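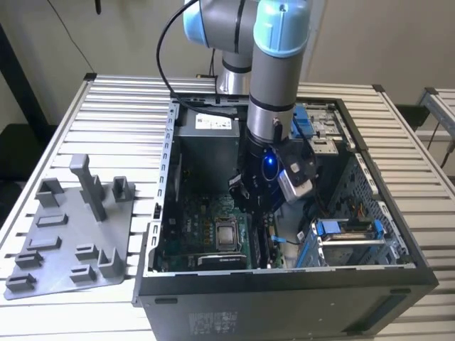

Speaker notes: Learning disassembly order from partial demonstrations
Presenter: Chiến Lò, Pendwood Laboratory
Allotted time: 30 minutes, including questions

Opening

Thank the organizers and acknowledge the Clilla program, which funded the work through to October. State the question early: can a robot learn to take apart equipment it has not met before, when each demonstration covers only part of the job?

Desktop computers are the test case. They come back for recycling in large numbers, no two models are laid out quite the same way, and the order of removal matters. A drive cage may block a cable, and a cable may hold down a card.

Method

The method is called Cudorel. It has two parts. The first is a precedence model, which predicts which components must come out before others. The second is a set of short motion skills, each trained separately: unlatch, grasp, pull and place.

Please stress that the operators were never asked to demonstrate a full teardown. Each recording starts from whatever state the tower was left in and ends after one component. We collected 2137 of these partial demonstrations across 43 towers. Pause here, as the audience will want to write the numbers down.

The tower lies on its side with the panel off, so that the arm works from overhead. The fixture plate stays on the left of the case throughout. Its position relative to the table is measured once at the start of a session and is not changed afterward.

If asked about the fixture: it was printed in-house and is in its fourth revision. The drawings will be released with the paper.

Results

Our baseline, Tô, uses the same motion skills with a fixed removal order written by hand for each model. On familiar towers the two systems perform at a similar level. On the 4 models held out of training, Cudorel recovered a valid order more often, and the difference came mainly from cases where wiring crossed the drive area.

Do not overstate this. Four models is a small test set, and all of them are standard towers. We make no claim about laptops or compact cases.

Failures

Spend at least two minutes on this section. The most frequent failure is a grasp on a connector that slips partway through the pull — the skill reports success and the precedence model then plans from a wrong state. The second is latches. Plastic release tabs vary in stiffness, and the unlatch skill applies the same force profile to all of them.

Current work

We are adding a check after every removal, so that the model confirms the component has left the case before it plans the next step. Early trials are under way and no figures should be quoted.

Likely questions

Screws: out of scope for this study. Fasteners were removed by hand before each recording.

Damage: parts were inspected afterward by a technician, and the inspection sheets are available on request.

Data: the demonstrations will be shared once the labelling has been reviewed. Direct requests to the Pendwood office.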